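Questions and answers for sorting and packing staff, Cillmont plant. Last updated in March. The new cup cell goes in on Line 2 and was supplied by Vorico. Print copies are in the break room.

# The cup cell: your questions

## What is being automated?

One task: taking cups out of the bowl feeder and putting them in the blue bin. At the moment a person does this by hand at each sorting station. Everything before and after it stays as it is, including filling the feeder, checking finished bins and packing for Fitzsimmons and our other customers.

The pictures on this page come from the simulation the layout was worked out in. The orange-brown cups go to the bin. The dark gray ones stay behind in the feeder.

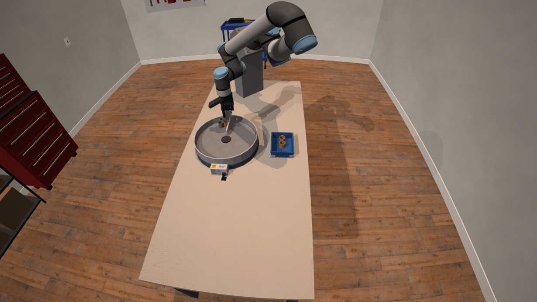 ## Will anyone lose their job?

No. Four people work the sorting stations across both shifts. Two will run the cell, one per shift, and two move to packing at the same pay grade. If you would like to be considered for the operator role, tell your shift lead before the end of April.

## What will the operator do all day?

- Load the feeder and clear out what the arm leaves behind
- Swap full bins and log the bin number
- Respond to stops at the panel
- Check 2 bins an hour by hand against the sample card

You will also spend part of each shift on the packing side. The cell does not need someone standing over it, but the operator has to stay within sight of the stack light.

## Does the arm go back to a set position between picks?

Yes. It lifts clear of the feeder and waits there until the camera system has chosen the next cup. Do not take a waiting arm to be a stopped arm. It can move again at any time, and the only safe state for reaching in is a full stop with the key turned and in your pocket.

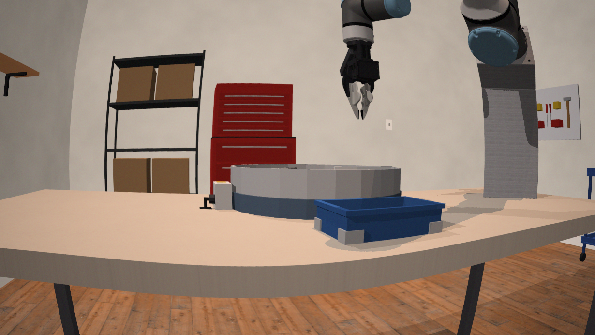 The same goes for a short reach, such as straightening a bin. We know people are used to leaning over the table at the current stations — that habit has to go. The bin sits in corner brackets so that it lands in the same place every time, and if it isn't seated properly, stop the cell first and then fix it.

## How fast is it?

The target is 300 cups an hour. The hand stations average 222 per person over a full shift, so the cell is faster, though it will be slower than that in the first weeks while Gradent tunes it. Nobody's individual rate will be compared with it.

## What happens when it drops a cup or picks the wrong one?

A dropped cup stops the cell and turns the light amber. Turn the key, remove the cup, reset and restart. A wrong pick is harder for the system to notice, and that is why the hourly checks stay in.

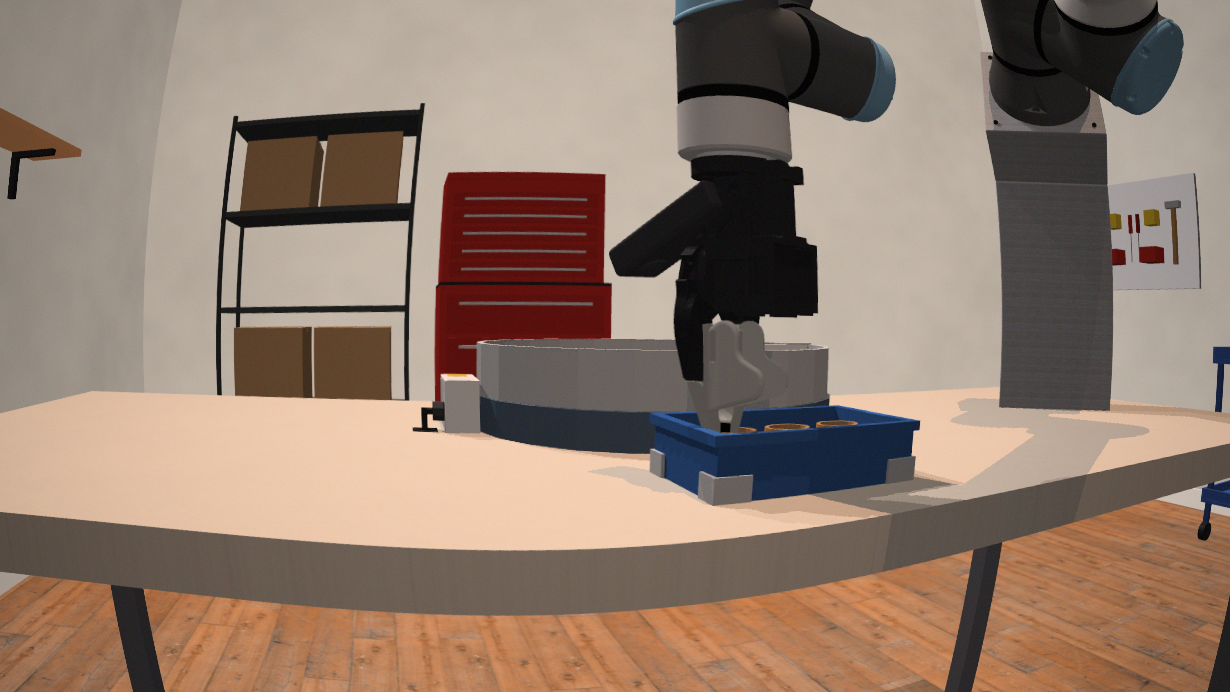
Log every stop, even the ones you clear in a few seconds. Small repeated stops are what Gradent needs to see. Write down the time, the bin number and what you found. The logbook will hang next to the panel, and maintenance reads it at every shift change.

## Is there training, and is it paid?

Operator training is 40 hours, paid at your normal rate, and takes place during your regular shift. Everyone else on Line 2 gets a one-hour safety session before the cell is switched on.

## Does the system record us?

No. The camera points at the feeder and is used for picking. Its images are not kept and are not used for attendance or discipline.

## Who do I ask if my question isn't here?

Your shift lead, or drop a note in the box by the time clock. Answers are added to this page at the start of each month.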